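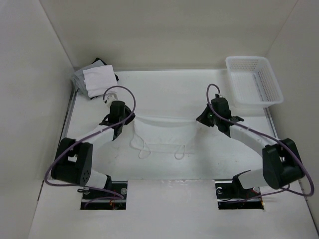

How does a mill keep its flour the same from one bag to the next when the wheat changes with every harvest?

It blends wheat lots before milling and corrects the flour afterward, using moisture, protein and ash readings taken at fixed points along the line.

That was the subject of most of the visit to the Vekwood mill in September. The site takes wheat by truck and by rail and sells bread flour under the Fornow name, plus a coarser semolina under Ezzat. The tour started at the intake pit at 8 a.m. and followed the grain in process order.

Intake. Each truck is probed before it tips. The sample goes by air tube to a small room over the weighbridge, where moisture and protein are read on whole kernels. Lots above the moisture limit are turned away. Accepted lots go to one of 6 concrete silos, sorted by protein band. Drivers wait in their cabs during the test. The line of trucks reached the gate at the time of the visit.

Cleaning. Magnets come first, then a separator with two sieve decks, then a destoner and an indented cylinder that lifts out short seeds. An optical sorter was added at the end of the cleaning line last year. The mill's own note on it says that ergot rejects are now handled in a single pass. The noise on this floor is high and the ear plugs supplied at reception were barely enough.

Tempering. Water is added and the wheat rests so that the bran toughens and the endosperm softens. Hard wheat rests longer than soft. The bins are filled from a screw conveyor with spray nozzles, and the water rate follows a moisture meter upstream. A question about winter water temperature got a short reply: it is heated.

Milling. The break rolls are fluted and the reduction rolls are smooth. Roll gaps are still set by hand on the older stands, which came from the Edovia plant when it closed. The newer stands have motor adjustment. Stock goes up by air to the plansifters and comes down by gravity, so the piping takes up more of the building than the machines do.

Laboratory. Ash is measured in a muffle furnace and dough strength on a mixing recorder. Test loaves are baked from each production run. Two retained samples, numbered 1334 and 1466, were set out to compare color before and after a change in blend. Wetted and pressed under glass, the second was slightly darker.

Packing was down for a belt change and was not shown. Visitors need closed shoes, and the stairs to the sifter floor are steep. Parking is on the rail side, past the second gate.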